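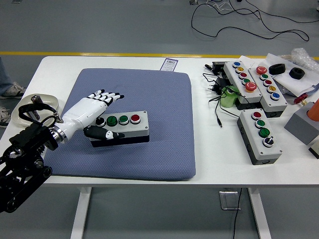 Zakhar Stetsiuk held that color alone was enough to keep operators from pressing the wrong control, and that printed labels mattered mostly during training. The survey at Skalside gives this view only partial support.

Figure 1. Push-button control box with a selector switch, two green buttons and one red button.

3.2 Labels and color

Of the 196 operators who returned the questionnaire in June, 76 said they read the label before pressing a button on a panel they used every shift. The rest relied on color or position. Reliance on position was strongest among staff with more than nine years of service – a group that also reported the most trouble after moving to the Grodbridge site, where the order of the controls differs. Bensaid and Cowie found a similar pattern in their earlier interviews. Where two neighboring buttons share a color, as in Figure 1, color cannot tell them apart, and answers on such panels were therefore coded separately (see Section 3.4).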